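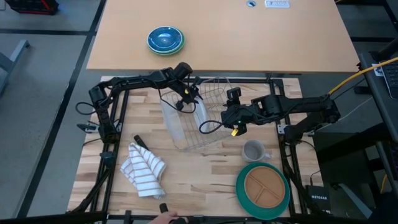 Equipment plans for the coming year

The equipment budget for the Hindstead workshop has been agreed, and members who use the robot benches have asked what it will cover. The short version is that we are keeping the two-arm bench, adding a second one like it, and putting off the mobile base for another year.

The present bench has done mostly kitchen work since January: mugs, plates, a wire dish rack, a towel and a brush. The work is slow and hard on grippers. Fingers and cables are the parts we replace most often, and last year we bought them one at a time as they failed, paying carriage on every order. From now on spares will be bought in two batches, one in spring and one in autumn. A set of fingers costs £164, and we have allowed for 4 sets across both benches.

We looked at three ways of getting the second bench. Rumport offered a complete unit, delivered and set up, but it would have used nearly all the money and left nothing for spares. Villalobos quoted for the arms alone. The third choice was to share a bench with the Prurkstead site, which we turned down because of the travelling. We have gone with Villalobos for the arms and will build the metal surround ourselves, to the same measurements as the old one, so that work surfaces can be swapped between the two.

The surround, fixings and a new wooden top come to £973. That figure does not include electrical work. The far wall needs another pair of sockets before anything can be plugged in there, and the landlord has agreed to have them fitted at his own cost. We are waiting for a date.

Delivery of the arms may take up to 40 working days from the order. Please don't book the new bench for project work until we have confirmed that it is running. Bookings for the present bench carry on as usual, in morning and afternoon slots, and the hand controllers should go back on charge at the end of each one.

Crockery and other small items do not come out of the equipment budget. If your project needs particular things to handle, put them on the consumables sheet by the door before the end of the month. Second-hand is fine, and we would like more mugs and divided plates in different sizes.

The mobile base will be looked at again when next year's figures are drawn up. Anyone with a firm use for one should send a short note to the workshop office, saying what it would carry and how often it would be needed.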